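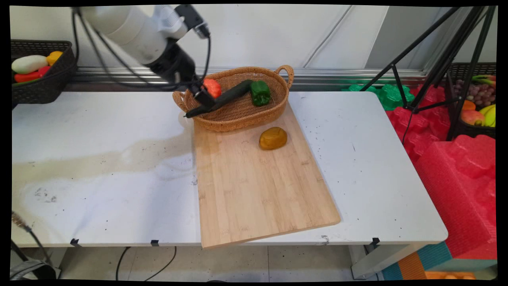
Progress Report to the Gradwood Fund
Project: Celtero – Planning and Perception Software for Picking in Cluttered Containers
Reporting period ending February
Submitted by: Devendra Sisodia, Principal Investigator
Grant contact: Blair Shearer

1. Summary

The project remains on schedule against the revised work plan. The perception module has been moved to its second version, the motion planner now treats the container as part of the collision model, and the logging tools requested at the last review are in daily use. One deliverable, the recovery behavior library, has been moved into the next period by agreement with the Fund.

2. Perception

The segmentation model was retrained during the period with additional produce items, including cucumber, tomato and bell pepper. These items were chosen for their differences in shape and surface. Glossy skins continue to cause gaps in the depth data, and the green pepper remains the weakest class. Masks for a cucumber and a pepper lying in the same basket are at times merged into a single object, in which case the grasp point is placed between the two.

A filter has been added which rejects any mask whose outline is not consistent with a single item. The filter is cautious by design and sends some good masks back for a second look. We consider the added time acceptable at this stage.

3. Planning and control

Baskets with raised handles were not handled well by the earlier planner, which modeled every container as an open box. The new version, built on the Bhatt library, fits a simple rim and handle shape to the point cloud before each reach. Approach paths are then scored for clearance at the fingers and at the wrist.

In the standard test of 100 trials per setting, the earlier planner completed 67 picks. The new planner completed 81 under the same conditions. Most of the remaining failures occurred when the fingers touched a neighboring item on the way down – a contact that the controller at present treats as a fault and answers with a full stop. A softer response, using the force estimate at the wrist, is under test in simulation and will be moved to the arm in the next period.

4. Tooling

Fustico, the project's replay and labeling tool, now lines up camera images, joint states and planner decisions on one timeline. Review of a failed trial has fallen from 60 minutes to 40. The remaining time is spent mainly on entering the cause of failure by hand. A short list of standard causes will be added to the form.

A review of open trials is held each Wednesday, and the notes are stored with the logs.

5. Risks and changes

Calibration drift between the fixed camera and the arm was found twice in the period. A check now runs at startup and blocks new trials if the error is above the set limit. No change to the budget is requested.

6. Next period

Work will center on the recovery behavior library, the contact response described in Section 3, and trials in which items are moved between a basket and a cutting board. The software release to the Fund's review team will follow once the calibration check has been in use for a full test cycle. Questions on this report may be sent to Blair Shearer.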